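Last changed: 19 February 2025

# Falorlow open day – bottle capping demo

This folder holds the camera recordings and notes from the capping demonstration at the Oltham open day. Sang-wook Ha ran the robot, Lorraine Gosling looked after the visitors and wrote most of the notes, and I put the files in order. Questions about the notes should go to Lorraine. Questions about the recordings should go to me (Kavinda Seneviratne).

## What was shown

The job was to put a screw cap back on a small plastic drink bottle. The robot has two arms. One steadies the bottle, the other picks up the cap from the table, places it on the neck and turns it. Visitors could ask for the cap to be put down in a different spot before each attempt, and many did.

We ran 102 attempts over the day. Each one starts with the bottle open and the cap lying apart from it, and ends when the operator presses stop. There is no time limit, but anything over 30 seconds is marked `slow` in the notes.

## Cameras

There are three views per attempt: one fixed camera on the table and one small camera on each wrist. All three start together. The wrist views move with the arms, so the two rarely show the same part of the workspace.
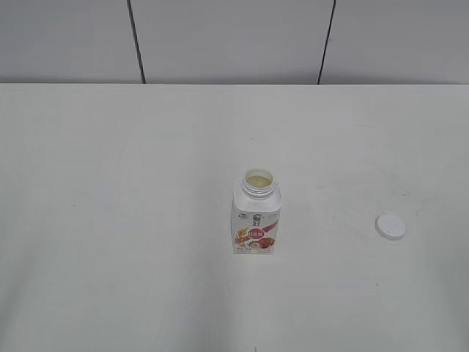
Fixed camera first, then the two wrist cameras. 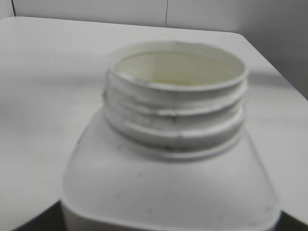
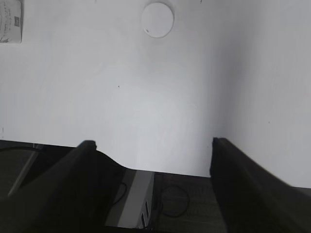 The fixed view is the best one for finding where the cap was at the start. For the turning itself use the wrist views, and expect soft focus close to the bottle. We left the lens settings alone all day so that the attempts could be compared with each other.

## Folder layout

```
falorlow_openday/
 attempts/ one folder per attempt
 fixed.mp4
 wrist_a.mp4
 wrist_b.mp4
 arm_log.csv
 notes/
 attempts.csv
 visitor_questions.md
```

`attempts.csv` has one row per attempt:

| Column | Meaning |
|---|---|
| `attempt` | number, in the order they were run |
| `operator` | initials |
| `result` | `on`, `crooked`, `dropped` or `stopped` |
| `slow` | yes or no |
| `remark` | free text, often blank |

`crooked` means the cap was on the neck but had caught the thread at an angle. Sandro Bortolotti checked these by hand after each attempt. A cap that came off with a light pull was also entered as `crooked`, which some people may not agree with.

The whole folder is 631 GB. Please copy only the attempts you need if you are working over the office network.

## Known problems

- Attempts 1 to 4 have no arm log. Logging was switched off and we noticed late.
- `wrist_b.mp4` is missing for attempt 57.
- The clock in `arm_log.csv` runs slightly behind the video. Line them up on the first arm movement.
- Ottavio Bellini took over as operator after lunch and his starting position is a little higher. Use the `operator` column if this matters to you.
- Remarks were typed between groups of visitors and the spelling is poor. I have left them as they were.

## Visitor questions

Lorraine wrote down what people asked. The most common question was whether the robot could feel the thread. It can't – there is no force sensor in the wrist, and it stops turning when the motor load goes over a set value. Several people from Bianchini wanted to know about other cap sizes. We have only tried this one with the Skuketti control program, and larger caps are planned for May.

## Use

Internal use and partner firms only. Sound was removed from every recording before it was added here. If you find a visitor's face in one of the videos, send me the attempt number and I will take the file down until it has been edited.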